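Druren Membership Card, Gray

Product details
Light gray card with a slight silver sheen and rounded corners. Dark print: large heading 粉丝身份, smaller text beginning BLADE, and a 有效期限 line. Supplied in packs of 47; minimum order 4 packs.

Floor marking
Yellow tape for low-pile carpet is listed separately under Ustgate. Tape width: 3 cm.

Card; tape outline on blue-grey carpet

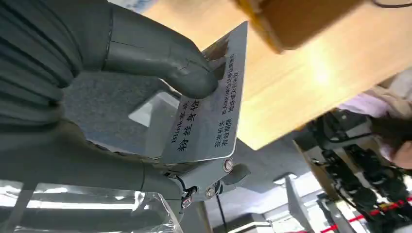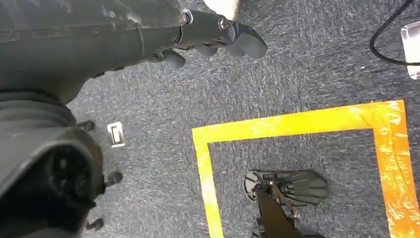 Orders over 2000 cards ship from the Michalski warehouse. Artwork changes go to Panya Kaewmanee before the end of June.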